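3.2 Collecte des démonstrations en environnement occupé

Les démonstrations ont été enregistrées à l'aide de la pince portative Dilow, tenue à la main par l'opérateur et équipée d'une caméra grand-angle solidaire du boîtier. Contrairement à la téléopération, ce mode d'acquisition n'impose ni bras robotisé ni calibration externe du volume de travail. La trajectoire de l'effecteur est reconstruite hors ligne par odométrie visuelle-inertielle, puis rééchantillonnée à la fréquence de la politique. L'ouverture des doigts est estimée séparément pour chaque image.

Le corpus Haberkorn regroupe 562 épisodes de manipulation de mobilier, dont la saisie, la réorientation et la dépose d'éléments de chaise. Les consignes données aux opérateurs se limitaient à l'état initial et à l'état final de l'objet. Le choix du point de préhension, la vitesse d'approche et l'orientation du poignet étaient laissés libres, afin de conserver dans les données la variabilité propre à chaque opérateur. Les épisodes interrompus par une perte de suivi ont été écartés avant toute annotation.

Nous n'avons pas cherché à isoler l'espace d'acquisition. Des personnes peuvent traverser le champ de la caméra, s'arrêter près des tables ou transporter elles-mêmes des objets proches, par leur forme, de ceux de la tâche. Cette situation est défavorable à deux titres : les régions mobiles de l'arrière-plan perturbent l'appariement des points d'intérêt, et la segmentation de l'objet saisi doit être maintenue en présence de meubles de même catégorie (figure 2).

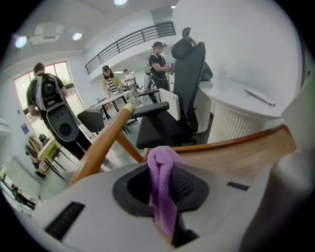
Figure 2. Vue de la caméra de la pince portative, avec un élément de chaise en bois au premier plan. Un fauteuil de bureau noir et plusieurs personnes sont visibles à l'arrière-plan.

Le boîtier de la pince occupe une région à peu près fixe dans le bas de l'image. Un masque statique, défini une seule fois par appareil, retire cette région de l'odométrie. Il ne couvre pas l'objet tenu, dont le mouvement apparent est faible pendant le transport et qui constitue donc une seconde source de points quasi immobiles. Pour ces points, nous appliquons un test de cohérence entre le déplacement observé et celui que prédit la centrale inertielle ; les points rejetés sur 18 images consécutives sont exclus de l'optimisation. Les silhouettes humaines sont traitées par un masque dynamique, dilaté pour absorber les erreurs de contour.

La politique ne reçoit aucun de ces masques. Des essais préliminaires conduits par G. Soylu et K. Opoku sur le sous-ensemble Baltberg ont montré que leur application à l'entrée du réseau dégradait la dépose, le boîtier servant de repère visuel pour l'alignement final. Les images sont donc transmises complètes, après recadrage aléatoire et perturbation colorimétrique.

L'évaluation porte sur 100 épisodes tenus à l'écart de l'entraînement. La partition est effectuée par session d'enregistrement, de sorte que deux épisodes d'une même session ne se trouvent jamais de part et d'autre. Nous rapportons l'erreur de position du poignet au moment de la dépose ainsi que l'erreur d'orientation cumulée sur l'épisode. La sensibilité à la présence de personnes en mouvement est examinée séparément en section 4.3, où les sessions sont classées selon la fraction de l'image couverte par le masque dynamique.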